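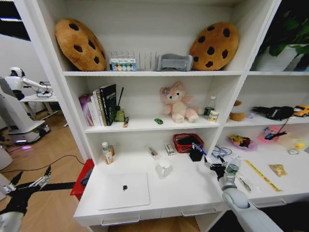
Will the robots mean fewer people on the floor?

Most likely the same number of us, doing different things for most of the day. At Cistetti in Hakside the jobs that changed first were fetching, putting away and writing up, and the people who did them are now mostly setting up runs, watching them and sorting out what went wrong.

Pondel work diaries, README for version 2

Hello! I look after the Pondel files, so if something's broken or badly named it's my doing. Pondel is a set of 1000 short diary entries written by people who work alongside robots all day. It doesn't hold any robot data at all (no joint angles, no video, sorry if that's what you came for). It's people writing down what they did, what they'd have done before, and how they felt about swapping one for the other.

I started it because every talk about automation at work seemed to be given by somebody who'd last done the job years ago. I do the job. I wanted to know whether my own grumbles were just mine, and quite a few weren't!

What's in the folder

entries.csv: one row per diary entry, with the text as it was written, typos and all
tasks.csv: the list of task names and what we mean by them
notes.txt: my running notes, which are messy but worth a read before you email me

Each entry has a task name, a time of day (morning, afternoon, late), whether the writer was working alone, and a free text box. There was a mood score in version 1. I've dropped it, as people gave it the same number every day and then wrote three paragraphs that said something else entirely.

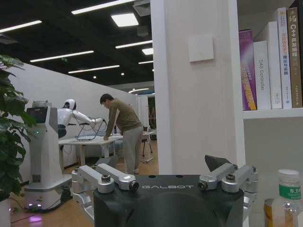

The task name that gets the most argument is "standing by". It began as a leftover category for any time when the robot was doing the work and you weren't, and managers read it as free time, which caused a proper row in June. People who do it will tell you it's tiring in a way that carrying boxes never was. You can be bent over the table next to the machine, one hand on the top and your head down, and someone across the room would struggle to say whether you were checking, fixing or waiting. So I've split it in the new version. "Watching" is when you'd have to step in if something slipped, and "waiting" is when you could wander off and make a tea. If the writer didn't say which, I've left it as "standing by" and haven't guessed.

The other one to be careful with is "reset". Somebody puts the things back so the robot can have another go. Nearly every new starter leaves it out of their diary for the first week or so, then it's suddenly all they write about. It's fiddly work: small stuff on shelves, bottles, toys, pens, cables, all of it needing to go back somewhere sensible. Before, tidying was what you did on the way out of the door. Now it's a good chunk of the job and I don't think anyone's job title has caught up.

How the entries were collected

Everyone who joined in filled in a form at the end of their shift, through a little tool called Doherty (it's a text box and a save button, don't get excited). The early and late shifts both took part, so you've got 2 shifts in there, and the late one writes a lot more. Joining in was voluntary and anyone could pull an entry later on. A few did. I took names out by hand, and also anything that would give a person away to their workmates, such as a very particular holiday.

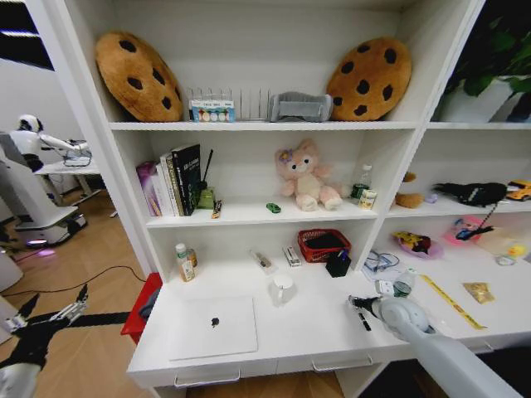

Things people said that I'd look at first

Search the text for "hands". Lots of writers miss using theirs, and a fair few are glad of the rest, sometimes in the same entry. "Noise" is good too, and so is "lunch", because breaks moved to fit the runs and that bothered people far more than the machines did.

Known problems

Late entries are sometimes saved under the next morning. I've fixed the ones I could spot.

"Alone" is muddled. Some people count themselves as alone when it's them and a robot, some don't, and I rather like that, so it stays as they put it.

Spelling of task names before version 2 is all over the place. Use tasks.csv to match them up.

Using it

Please do, for teaching or research or just being nosy. Don't use it to rank people or to work out staffing. Say it came from Pondel, and if you quote an entry, quote the whole thing. Half of them change their mind by the last line.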